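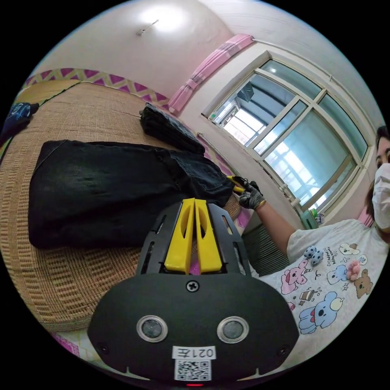

Rules for hand-held gripper work in private homes were revised on March 24, 2018, and I have been asked to set them out on this blog. They apply to all operators working under the Pemov household program.

1. Gloves are worn on any hand that holds a gripper.
2. Each gripper is checked before use. The finger screws, the label and the code must be clean and in place.
3. Garments are handled one at a time. A folded garment that has slipped open is folded again before the next one is touched.
4. When two grippers are in use over one surface, their fingers must not cross.
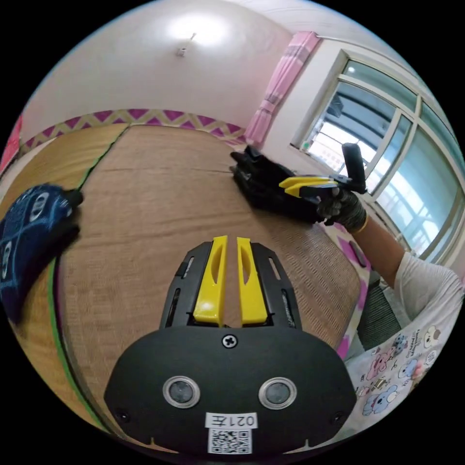
*Gripper work on a bed with a woven mat, two grippers in use.*

Rule 4 drew the most comment. Nima Kordestani of Holtosden asked for a fixed distance between the tools — a fair request, but one that is hard to meet on a narrow bed. The present wording will stand until May.

Grippers are to be serviced after 500 sessions. The old limit of 1271 is withdrawn. Operators at the Stanemgate office should replace page 16 of their binders, and written comments may be left at the front desk there.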